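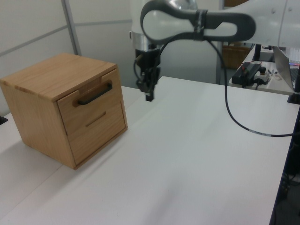

A small wooden box with two drawers. The upper drawer has a bar handle. The lower drawer has a slot pull.

How a Drawer Works
From the Mwaipopo Things at Home series
Text by Adhiambo Mollel. Checked by Wilfredo Agbayani.

A drawer is a box without a lid that slides in and out of a larger box. The larger box is called the carcass or the case. Most people open several drawers every day, for socks, spoons or pencils, and do not think about the parts. There are more parts than you might expect, and each one has a name.

The parts of a drawer

The front is the part you see when the drawer is shut. Behind it are two sides, a back and a bottom. The bottom is usually a thin sheet. In many drawers it fits into a groove, a long narrow channel cut near the lower edge of the sides. The groove holds the sheet on its edges so that it cannot drop out when the drawer is full.

The corners do the hard work. Each time you pull on the front, you are trying to tear it away from the sides. A corner that is only glued flat may come apart after a while. For this reason many woodworkers cut the ends of the boards into shapes that lock together. One well-known shape is the dovetail, which is wider at its end than at its base, like the spread tail of a bird. When two boards are joined this way, a pull from the front makes the shapes grip.

Handles and pulls

You need some way to take hold of a drawer. The two drawers in the picture at the top of this page use two different ways.

The upper drawer has a bar handle. A bar stands out from the front, and your fingers go behind it. A bar gives you plenty to hold, so it suits a heavy drawer. It also sticks out, so it can catch on a sleeve or bump a knee.

The lower drawer has a slot pull. A slot pull is an opening cut into the wood. You hook your fingertips into it and draw the drawer toward you. Nothing sticks out and nothing can come loose. The slot must be large enough for fingers, and its edges should be sanded, or they will feel sharp. Dust and small objects can get in through an open slot, so it is a poor choice for a drawer full of glitter.

A knob is a third kind of pull. It is normally held by one screw. Because there is only one screw, a knob can turn and work itself loose. A bar handle is often held by two screws, and two screws stop it from turning.

Why drawers slide

When two surfaces rub, they resist moving. This resistance is called friction. A plain wooden drawer slides on strips of wood called runners, and there is friction all along the strips. If the drawer is heavy, it presses harder on the runners and the friction is greater. That is why a drawer full of books is harder to pull than the same drawer with one book in it.

There are two common ways to reduce friction. The first is to make the surfaces slippery. Rubbing a candle along a wooden runner leaves a thin layer of wax, and the drawer moves more easily. The second is to use metal slides with small balls or wheels in them. Rolling makes much less friction than rubbing. Kitchen drawers often have slides of this kind.

Why drawers stick

Wood takes in water from the air. In a damp month it swells, and in a dry month it shrinks. The change is mostly across the grain, which means from side to side of the lines you can see in the wood. Along the grain, the change is very small.

A drawer that fits perfectly in winter may jam in July. Makers leave a small gap around the front to allow for this. If the gap is too small, the drawer sticks. If it is too large, the drawer rattles and tilts.

Drawers also stick when they are pulled from one corner. The drawer turns slightly, and two opposite corners press against the case. This is called racking. Wide, shallow drawers rack more easily than narrow, deep ones. Pull at the middle of the front and the drawer will run straight.

Reading the grain

The lines in a piece of wood show how the tree grew. A tree adds a layer under its bark as it grows, and when the trunk is sawed into boards the layers appear as stripes or curves. On the box in the picture, the lines on the top run from front to back. On the side panel they run up and down. Makers think about grain direction before they cut, as a board is stronger along its grain than across it.

Try it: measure the pull

You will need a drawer, a piece of string, a spring scale marked in grams, and a bag of rice. Ask an adult before you use the drawer.

1. Empty the drawer and close it.
2. Tie the string to the middle of the handle and hook the scale to the string.
3. Pull slowly and evenly. Write down the reading while the drawer is moving.
4. Put the rice in the drawer, close it, and pull again.
5. Repeat with the string tied near one end of the handle, if the handle is a bar.

Keep the scale level. The string should make an angle of 90 degrees with the drawer front. If you pull upward, part of your effort goes into lifting and the reading is not a fair one. Stop before the drawer comes all the way out.

Words to know

Carcass — the outer box that holds the drawers.
Dovetail — a corner joint with locking, fan-shaped ends.
Friction — the resistance between surfaces that rub.
Racking — twisting out of line while sliding.
Runner — a strip that a drawer slides on.

Next in this series: How a Hinge Works, by Sumaiya Bandara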